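阅读时间：10分钟

漏水的智慧

我第一次想认真地写沥水这件事，是在 Trindberg 的一个厨房里。那是十一月，下午四点天已经黑了。房东太太煮了一锅土豆，她把锅端到水槽边，用锅盖压住土豆，只留一条很窄的缝，让热水从缝里流出去。她没有用任何别的工具。水流完了，她把锅放回炉子上，又让它在余热里干了一会儿。我问她为什么不用漏盆，她说家里有一个，在柜子最上面，拿下来太麻烦。

在我长大的地方，漏盆是每天都要用的东西。洗米用它，洗菜用它，泡好的豆子也要倒在里面。我母亲有一个竹编的，有一个铝的，还有一个搪瓷的，边上掉了一块瓷，露出黑色的铁。竹编的只能洗青菜，不能碰油。铝的可以洗任何东西，可是很轻，水一冲它就会在水槽里转圈。我小时候以为全世界的厨房都是这样分工的。后来我学中文，在中国南方住了几年，发现那里的人把竹编的叫“筲箕”，这个词我练了很久才会写，到现在第二个字还是常常写错。

很多人家里的漏盆，是搬家的时候随便买的，或者是上一个房客留下来的。可是如果你问他们喜欢不喜欢它，他们会有很多意见。孔太大，米会跑掉。孔太小，水不走，面条泡在里面变软。脚太短，盆底碰到水槽，脏水又回来了。把手太烫。我在写这篇文章的几个星期里问了不少人，没有一个人说他的漏盆是完全满意的。

Parviz Vahidi 在 Gadska 开一家很小的厨具店，店在一条下坡的街上，左边是修鞋的，右边是卖邮票的。他年轻的时候在一家冲压厂工作，专门做带孔的金属板，所以他看漏盆的眼光和我们不一样。我星期二去找他，他正在用一块旧毛巾擦一摞铝盆。他说，外行人看孔，内行人看孔和孔之间的地方。孔与孔之间的那一条材料，有人叫它“筋”，筋太宽，水会停在上面，筋太窄，盆用几年就变形。他让我用手指摸盆的里面和外面。冲孔的时候，冲头从一面进去，另一面会有一圈很细的毛边。好的工厂会把毛边磨掉，差的工厂把毛边留在里面，你洗草莓的时候，草莓就会被划伤。

我回家以后摸了自己的漏盆，毛边在里面。

关于形状，Vahidi 先生也有自己的看法。圆的漏盆是为锅设计的，因为锅是圆的，水倒下来的时候往四面散开。方的是为水槽设计的，可以靠着角落放稳，不过角里面容易藏米粒。他自己最喜欢介于两者之间的那一种，他说一个人住的话，有一个就够了。

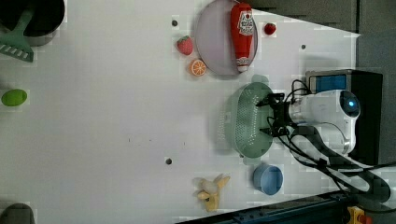

孔的排列是一门老学问，做筛子的人、做蒸笼的人、做茶壶的人都研究过。最简单的办法是横竖对齐，像棋盘一样。另一种是把每一行错开半个位置，这样同样大的面积可以打更多的孔，板子也比较结实。到了玩具这里，道理还是一样的，只是尺寸变了：图中夹爪下面那只浅绿色的椭圆形漏盆，底上是一行一行的小孔，边沿高起来，围成一个圆角的长方形，正是 Vahidi 先生说的介于圆和方之间的形状。孩子如果拿它装真的水，小孔有时候会不听话，水会在孔口形成一层膜，挂在那里不下去。这是表面张力的缘故，大人的厨房里也有，你轻轻拍一下盆的边，水就走了。我认识的厨师都会拍这一下，可是他们中间很少有人能告诉我是谁教的。

说到谁教的，我想讲一下面条。

我在 Bomidach 的一家小饭馆帮过一个冬天的忙，工作是煮面和沥面。饭馆只有8张桌子，中午的时候坐满了，门外还有人站着。师傅姓什么我一直没有听清楚，大家叫他“老大”，我也跟着叫。他不许我用漏盆，只许用长柄的笊篱。他的理由是，漏盆是一次倒完的，先出锅的和后出锅的都混在一起，笊篱可以一碗一碗地捞，每一碗的时间都一样。捞起来以后要抖，上下抖，不可以左右甩。抖的时候听声音，水多的时候声音是碎的，水快没有的时候声音变得很闷。听到闷的声音，再抖一下，就放进碗里。

我学了很久。刚开始的时候，我的面总是太湿，汤被冲淡了，客人不说什么，老大把碗拿回来，自己吃掉，再叫我做一碗。他吃了我很多碗面。后来我抖得太用力，面条挂在笊篱外面，像洗过的衣服。有一天他站在我旁边，把自己的手放在我的手腕下面，没有用力，只是托着。我那时候才知道，我一直用肩膀在抖，应该用手腕。

这些动作写在纸上是很笨的。菜谱里常常只有两个字，“沥干”。我翻了家里19本菜谱，想看看有没有哪一本把这件事说清楚。大部分只写“沥干备用”。有一本写“沥至不滴水”，比较具体了。只有一本很旧的家庭烹饪书，用了半页来讲豆腐怎么沥水：上面放一块布，布上放一块板，板上放一碗水，那碗水就是重量。书里说不要用石头，因为石头不能慢慢地加，水可以慢慢地加。我试了，确实好。豆腐的边没有裂，切的时候也很整齐。

沥水其实和时间的关系很大。沙拉叶子洗完以后，如果马上放酱汁，酱汁会从叶子上滑下去，全部沉在碗底。放在漏盆里等10分钟，再用布包起来轻轻地甩，就完全不同了。茄子要撒盐，等它自己出水。酸奶要倒在纱布里挂一个晚上，第二天早上，布里是可以抹面包的奶酪，下面碗里是淡黄色的乳清。我母亲用乳清和面。在我现在住的地方，邻居把它倒掉，我跟她说过一次，她很有礼貌地点了点头，第二个星期还是倒掉了。

Guillot 这个地方，每年秋天有一个旧货市场，我在那里看到过陶做的漏盆。卖的人说是以前农家做奶酪用的，孔是用麦秆在湿的泥上戳出来的，所以每个孔都不太圆，大小也不一样。有的地方很密，有的地方忽然空了一块，好像戳的人中间去做了别的事情。我拿起来对着光看，价钱写在底下，是100块。我犹豫了一会儿，去市场另一头喝了一杯咖啡，回来的时候它已经不在了。卖的人说买它的是一位先生，要拿回去种多肉植物。

这件事让我想，漏盆和盘子之间的距离是很近的。一个陶盘打了孔就可以做奶酪，一个漏盆下面垫上盘子，就可以端到桌子上去。 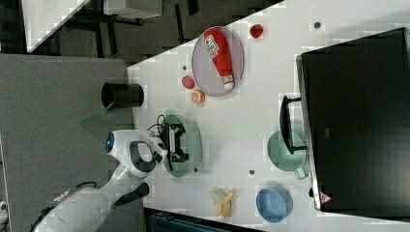
很多国家的家庭，夏天就是这样吃水果的：樱桃洗完了不换容器，连着漏盆一起端出来，下面放一只盘子接水。餐具店里把这两样配成一套来卖，价钱会高不少，其实用家里原有的就行，盘子比漏盆大一圈，有一点边就可以。像图中桌上那只灰色的椭圆盘，边沿稍微高起来一点，上面横放着一只白盖子的红瓶子，这种浅边的盘子，真的用在厨房里接几滴水是够的，再多就要溢出来了。所以樱桃要先在水槽里拍一拍，等大的水滴都走了再端过去。我姑姑会在盘子里先铺一张纸巾，我觉得不太好看，可是她的桌布从来都是干的。

我后来又去了一次 Vahidi 先生的店，想问他关于塑料的问题。塑料的漏盆轻，便宜，颜色多，他店里也卖，放在靠近门的架子上。他说塑料的孔是和盆一起成型的，没有毛边，这一点比金属好。可是热水倒得多了，它会慢慢变软，底往下沉，水就积在中间。他拿出一只用了很多年的给我看，那是他自己家的，底部像一个浅浅的碗。我问他为什么不换，他说他妻子用惯了，她知道要往左边倾斜一下，水就出来了。

我们说话的时候进来一位年轻的客人，要买一只沥意大利面的漏盆。Vahidi 先生问她锅有多大，她用两只手比了一个圆。他又问水槽有多深，她想了一下，又用手比了一个高度。他从架子后面拿出三只，都放在柜台上，让她每一只都端起来，假装里面有面条。她端第一只的时候有一点不好意思，端第三只的时候已经很认真了，还往前倾了一下，好像真的有热气上来。她买了第二只，脚最高的那一只。

她走了以后，我也买了一只。是铝的，不大，筋很细，毛边在外面。晚上我用它洗米，水一冲，它就在水槽里转了起来，和我母亲的那一只一样。我用左手按住它的边，右手继续洗。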